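Demonstration gathering (robot learning)

From the Bemirberg open reference on automation. Last revised 2022-11-26.

Demonstration gathering is the work of producing examples from which a robot is meant to learn a task. A person does the task, sensors record how it was done, and the recording, called an episode, joins a pile of others like it. The field is often described in terms of its algorithms. Most of its working hours go to laundry.

Cloth is a favorite subject and a poor sport. A mug has one shape and keeps it, while a towel has as many shapes as it has been dropped, and a learning system must see a fair number of them before it can be trusted with a fold.

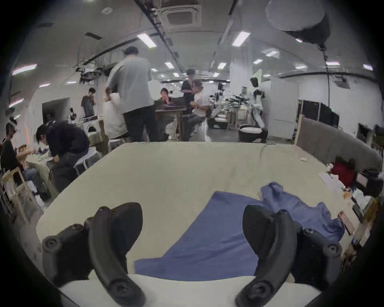 Early collections relied on teleoperation, in which an operator steers a real arm from a distance, slowly and with much sighing. Hand-held grippers removed the arm from the arrangement. The operator holds the gripper directly, and its motion is worked out afterward from the recording. The method is quicker and cheaper, and it moves the wear from the robot's joints to the operator's wrists.

The Hatik cloth set, assembled under Nabila Saragih, is a typical small collection. It holds 2752 episodes by 49 operators, of which 109 were later withdrawn. Saragih's notes give the usual cause as "operator scratched nose," a motion the system had begun to treat as a step in folding.

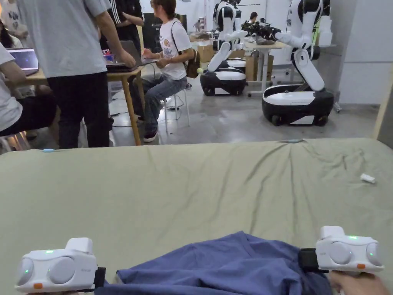

Why are untidy starting positions used?
A system shown only neatly laid cloth learns to deal with neatly laid cloth, a condition seldom met in homes. Operators are therefore told to crumple the item between episodes. People turn out to crumple things in much the same way each time, and the Tilto handbook devotes more than 2 pages to doing it badly on purpose.

Quality is a matter of dispute. Kagiso Msimang holds that hesitations and fumbled corners should stay in, on the grounds that a robot will fumble too and ought to have seen someone recover. Maureen Pickering prefers clean episodes and fewer of them. Their exchange in the Mondal newsletter began in August and has so far produced six letters and no change of opinion.
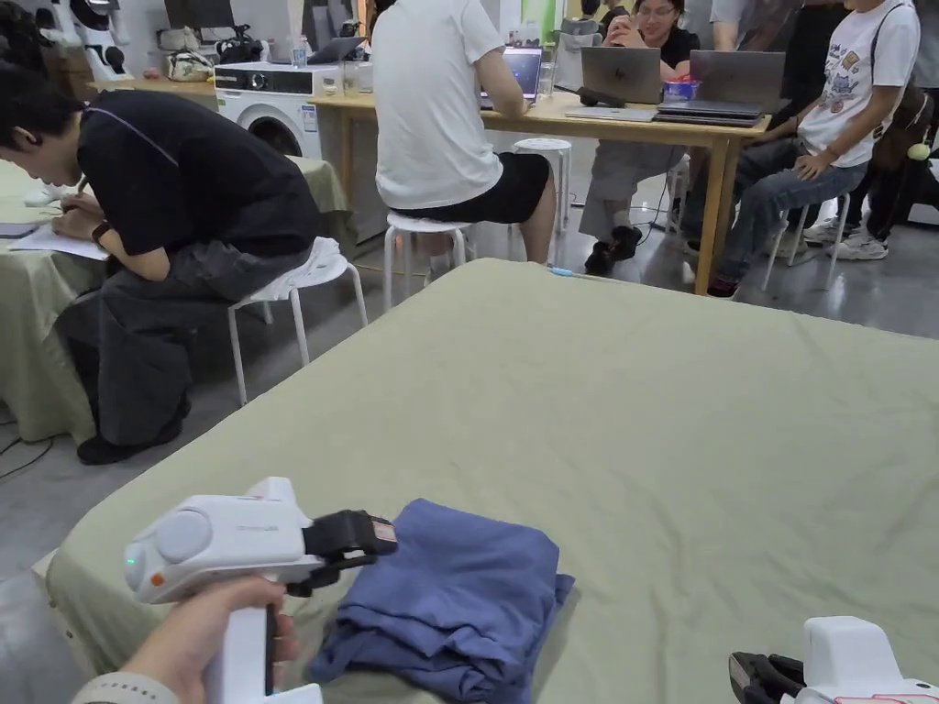

What is recorded besides video?
Most collections store the position of each gripper over time and how far its jaws are open, along with a short written label for the task. Labels are the weak point. One set reviewed by Marisol Begay contained "fold," "folding," "fold (good)" and "fold again sorry" as separate tasks.

See also: Teleoperation; Imitation learning; Towel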